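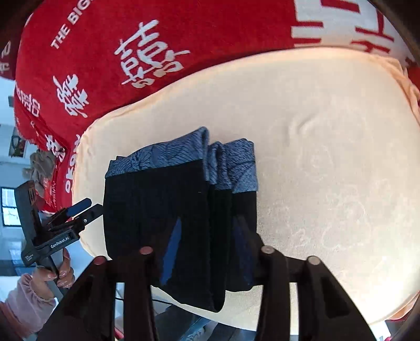 Photo: Fotevville

Music / Features / Reissues

Last updated: 28/01/2026

The band Zekum released one album of new material and six versions of its only hit, and the people who care about them care mostly about the versions. I own 13 copies of "Half the Harbor." I like about four of them.

The song came out as a seven-inch in May, sold modestly, and then somebody at Iyamu Records discovered that record stores would take a second delivery if the sleeve was a different color. A twelve-inch followed. The extended mix runs close to eight minutes and gets there by the simple method of not letting the singer in until the third. What you hear in the meantime is a drum machine, a bass line with two notes in it, and a man saying "harbor" into what sounds like a drainpipe. Dance floors loved it. The drummer, who had been replaced by the machine, gave an interview in which he said he loved it too, and left the band before the tour.

Then came the dub version, the club dub, and the instrumental, which was the club dub with the drainpipe removed. The sixth was the "Fivness Mix," named for the studio where it was made over one long night. It is the one everybody pays for. The label pressed it on the back of a promo with no title on either side, so for years collectors bought it by holding the vinyl up to the light and squinting at the numbers scratched near the center. I have done this in a parking lot. I was wrong, and came home with a polka.

Which brings us to the new box set. Iyamu has put together 17 tracks on 2 discs, with a booklet, a fold-out discography and an essay that uses the word "seminal" on its first page and again on its second, in case we'd dozed off. All six versions are present, in the order they were made, and I can report that playing them back to back is a little like being told a good joke by six members of the same family.

The sound is excellent. The seven-inch mix always had a muddy low end, and fans have spent decades insisting this was a choice. Cleaned up, the bass has an edge to it and you can finally hear the organ, tucked away on the left, playing something much prettier than the tune. The dub gains least. There was never much in it to polish.

The second disc is B-sides and a live set from Fotevville, recorded in a hall that seems to have been built out of tin. They play the hit twice. The first time it's greeted with polite applause, and the second time, as the encore, with a roar that I suspect had something to do with the bar. Between songs the singer thanks the wrong town.

Some grumbles. The demo that circulated on cassette is missing, and the booklet doesn't mention it. The Fivness Mix fades nine seconds earlier than it does on the promo, a fact I know only because I sat there with both of them and a kitchen timer. A message board I read has been discussing those nine seconds for a week and has split into two camps, one of which has started its own message board.

I'll be keeping the promo. The polka isn't bad either.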